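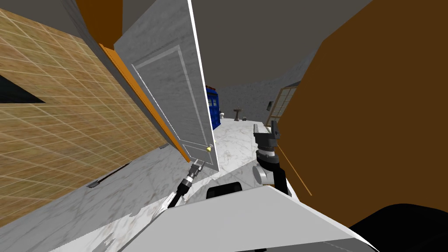
Visite des ateliers Prirkix pendant la journée portes ouvertes de décembre

La section robotique de l'école occupe le rez-de-chaussée du bâtiment Didel, côté parking. Je m'y suis rendu en début d'après-midi avec deux parents d'élèves de notre club, qui voulaient savoir si le cursus convenait à des jeunes venus de la programmation sans avoir fait beaucoup de mécanique. L'accueil se faisait dans le hall, avec un plan photocopié et un horaire des démonstrations. La première commençait à 14 h.

Nous avons été reçus par Nataša Atanasov, qui enseigne la simulation et encadre le projet de deuxième année, nommé Zurkent. Le sujet est le même pour tous les groupes : faire circuler un robot à deux bras dans un logement virtuel, lui faire passer des portes et, pour les plus avancés, lui faire rapporter un objet d'une pièce à l'autre. Tout se passe à l'écran. L'école possède bien deux bras de table pour les travaux pratiques de première année, mais aucun robot mobile de cette taille, et les étudiants de Zurkent travaillent uniquement dans le simulateur.

La salle compte une rangée de postes le long des fenêtres. Chaque groupe présentait son propre logement, monté à partir d'une bibliothèque d'éléments commune : murs, sols, portes, meubles, objets de décor. Les résultats sont assez disparates. Dans celui qui nous a été montré en premier, on passe d'un mur carrelé beige à un sol de marbre blanc, avec une porte grise à petit bouton jaune et, dans la pièce suivante, une cabine de police bleue à côté d'un guéridon sombre en forme de bain d'oiseaux. Les étudiants choisissent le décor comme ils veulent. La note porte sur le passage du robot.

La porte est l'étape qui prend le plus de temps. Il faut amener la pince jusqu'au bouton, le tourner, tirer ou pousser selon le sens d'ouverture, puis dégager le bras sans heurter le battant. Le groupe avait laissé affichée une vue prise depuis le robot, fortement inclinée, porte ouverte, les deux pinces levées. Un étudiant nous a expliqué que l'on apprend vite à lire ce genre de vue penchée en se repérant sur les arêtes des murs, et que les débutants préfèrent passer par la vue extérieure, plus confortable mais moins précise pour placer les doigts de la pince.

Le règlement du projet tient sur une page. Un essai est limité à 2 000 pas de simulation. Passé ce nombre, il est compté comme échoué, même si le robot se trouve déjà dans la bonne pièce. Il faut 70 % d'essais réussis pour valider le module. Les contacts avec les murs sont tolérés jusqu'à une certaine force, les chutes ne le sont pas. Nataša Atanasov précise que la plupart des groupes passent plusieurs semaines sous le seuil, et que les progrès viennent souvent d'une meilleure position de départ de la base – un point que les étudiants négligent au début au profit des bras.

Nous avons ensuite suivi une présentation du logiciel Ren, l'outil maison qui enregistre les essais et permet de les rejouer. L'interface est sobre : une ligne de temps, les efforts articulaires, les vues disponibles. On peut revenir en arrière et annoter un passage. La présentation était faite par Nataša Kolev, étudiante de troisième année, qui avait suivi Zurkent l'an passé et aide maintenant les nouveaux groupes. Son conseil aux candidats est d'arriver avec des bases en Python et d'avoir déjà manipulé des repères et des rotations, même sur papier. Elle a reconnu que les premières semaines sont surtout consacrées à des erreurs de signe.

Un des parents a demandé si ce travail servait à quelque chose hors du simulateur. La réponse a été prudente. Les méthodes se transposent, les réglages beaucoup moins. Le frottement d'une charnière, le jeu d'une poignée, la souplesse d'un sol sont simplifiés dans le modèle, et l'école ne prétend pas le contraire. Un stage en entreprise est prévu au dernier semestre pour que chacun travaille sur une machine réelle.

Quelques indications pratiques pour ceux de nos adhérents que cela intéresse. Les groupes sont de trois étudiants, constitués par les enseignants. Les postes restent accessibles le soir jusqu'à 21 h. L'école ne demande pas d'ordinateur personnel puissant, les calculs tournant sur les machines de la salle. Le dossier comprend les bulletins, une lettre et la description d'un projet mené seul ou en club, code compris. Pour les nôtres, le robot suiveur de ligne du printemps peut convenir, à condition de remettre le dépôt en ordre et de rédiger la documentation.

Nous n'avons pas vu l'atelier de mécanique, fermé à l'heure de notre passage. Il faudra le demander lors d'une prochaine visite. Le plan du bâtiment et la fiche du module Zurkent sont dans le classeur du club, à côté de l'imprimante.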